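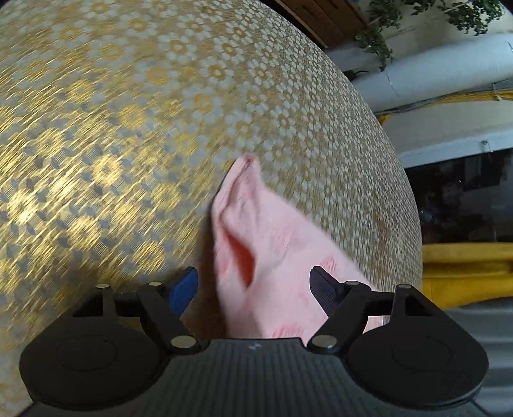
Parkwood Linen Hire is to open a second laundry at Hemmin in June, doubling the amount of table linen it can wash and press for hotels, halls and caterers in the area. The new site will take over all of the company's tablecloth work, leaving the existing Wokell laundry to deal with towels and bedding. Demand has moved away from plain white cloths over the past few seasons, and customers now ask more often for patterned and metallic fabrics, such as a gold and white cloth with a repeating rosette design for a large round table. These cloths need a cooler wash and a slower press than plain cotton, and the Wokell machines were not set up with them in mind.

The Hemmin laundry will have its own sorting room, two washing lines and a separate pressing area for delicate cloths. It will be able to handle 400 tablecloths a day, compared with 205 at present. The building was last used as a furniture store and has been empty for a number of years. Work on the drains and the floor is finished, and the machines are now being fitted.

Seven new jobs will be created, covering sorting, pressing, repairs and deliveries. Staff at Wokell have been offered the chance to move to the new site if it is closer to home. Full training will be given and no laundry experience is needed.

Diarmuid Mulcahy, managing director of Parkwood Linen Hire, said: "We have been turning away work in the wedding season because we could not get cloths washed and back out in time. Hemmin gives us the room to say yes to those bookings. It also means towels and table linen will no longer be waiting for the same machines."

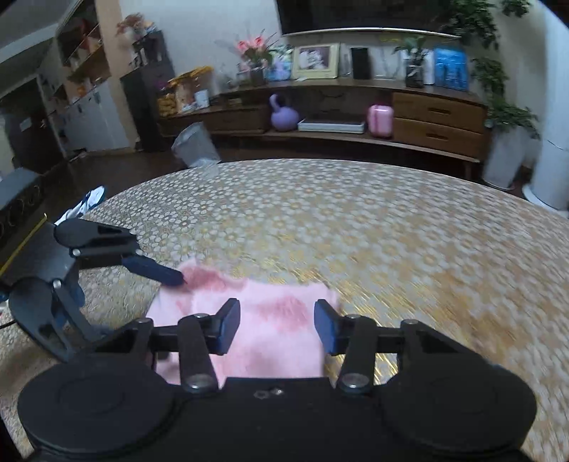
Towel customers will see shorter waiting times as a result. Orders from guest houses and salons, which are currently returned in three working days, will be returned in two once the tablecloth work has moved. Coloured towels will continue to be washed apart from white ones, and customers do not need to sort them before collection.

Collection days for existing customers will stay the same. The only change is for those in Daltomska, whose morning collection will move to the afternoon when the new van route begins. Letters giving the new times will be sent out before the change.

Hire prices will be held until the end of the current contract year. Customers who own their cloths and use the company for washing only can send them to either site.

Applications for the Hemmin jobs are open now. Forms can be picked up from the front desk at the Wokell laundry or requested by post.

ENDS

Notes to editors

Parkwood Linen Hire supplies and washes table linen, towels and bedding for businesses and private events.

Diarmuid Mulcahy is available for interview. Requests should be made through the Wokell office.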